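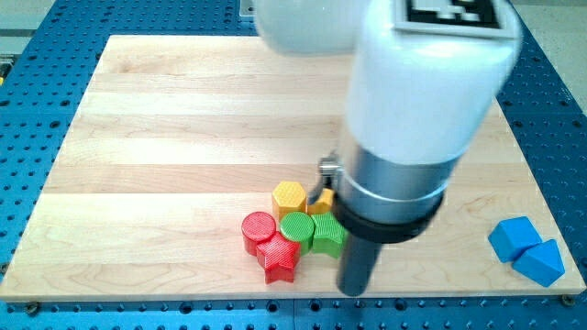
Handout 4: Solids, Sorting and Standing Things Up

Search this site
Enter keywords

Last updated 12 September 2024

Welcome back, everyone! This handout goes with the block session, and I've tried to put down the bits we always end up talking about after class, when people are already hunting for their coats. Please read it before you come, and bring your sketchbook (unlined if you can manage it).

1. Words we'll be using

A prism has two matching flat ends joined by flat sides. The ends give the prism its name, so a hexagonal prism has a six-sided shape at each end and six flat faces running between them. The yellow block at the back of the group is one of these, standing upright with a six-sided face on top.

A cylinder has two round ends and one curved side. Our red one is standing up in front of the yellow prism, a little to the left. Strictly speaking a cylinder is not a prism, though plenty of cheerful arguments have been had over that, and you are welcome to have another one in the margins of your notes.

2. Drawing what you see

When one block sits partly behind something else, draw only the part you can see. There is a second yellow block with just a small angular bit showing, and I would like you to resist finishing it off from imagination. Put down the corner you have and leave the rest alone. Then, on a separate page, sketch two different solids that could show a corner like that. I love this part of the exercise, and last April it kept us happily busy until well past the end of the hour!

The red, green and yellow blocks have fine ridges on their surfaces. Use light lines for these, and put in the outline first. The seams between the planks of the board run horizontally, so they make a handy guide when you are placing the blocks on your page.

3. Practice at home

Find a can and a box in your kitchen and stand them close together on a cutting board. Draw them from the front, then again from directly overhead. The can should turn into a plain circle, and it is surprising how long it takes some of us to believe it.

Try the tall-prism question as well: if a hexagonal prism has a base area of 22 square centimeters and a height of 13 centimeters, what is its volume? Show your working, please, units and all.

4. Reading

Kaczmarczyk, the chapter on solids, up to page 222. The Trolora workbook covers the same ground with more pictures, if you prefer it.

Contact: Hema Fernandes, Hornholm Learning Center | Copyright Hornholm | Back to top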